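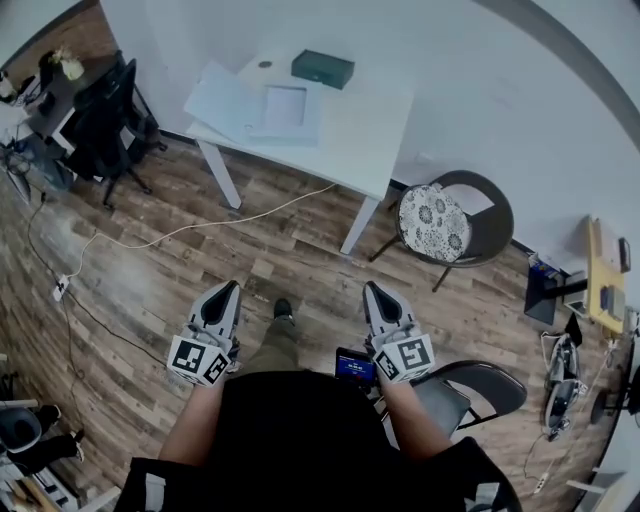 Unit 3: Reading a Mixed-Use Room

Residential Interiors I, course handout
Instructor: Ailsa Baird
September 2, 2021

Most rooms you will be asked to plan already have furniture in them, bought at different times for different jobs. Start with what is there. Write it down before you suggest moving anything.

Floor and walls
The floor is wood plank in gray, brown and tan. A floor with that much color in it goes with both light and dark furniture. The white wall has a dark baseboard, which gives a clear line to measure from. There is a brown wall at the desk end. Treat it as a separate zone on your plan.

The table
It is white and rectangular, and stands in the middle of the room. A table placed like this can be used from all sides, but it needs a walking path all the way around. Mark the path on your plan before you draw any chairs.

Seating
The chair by the table has a dark gray curved shell, thin black metal legs and a round cushion with a gray floral medallion print on white. There is also a folding chair, and a black office chair at the dark wooden desk. Note for each one whether it stays out or gets put away.

Storage and cables
The yellow-and-white low piece against the wall may be a cabinet or a shelf. Label it "low storage" for now. Draw the power strip and the white cable on the floor too. Students often leave these off, then run a walking path over them.

Assignment
Draw the room at 1:30. Add a furniture list and a paragraph of 200 words on where you would put the table. Innes Menzies will collect drawings at the start of the next class.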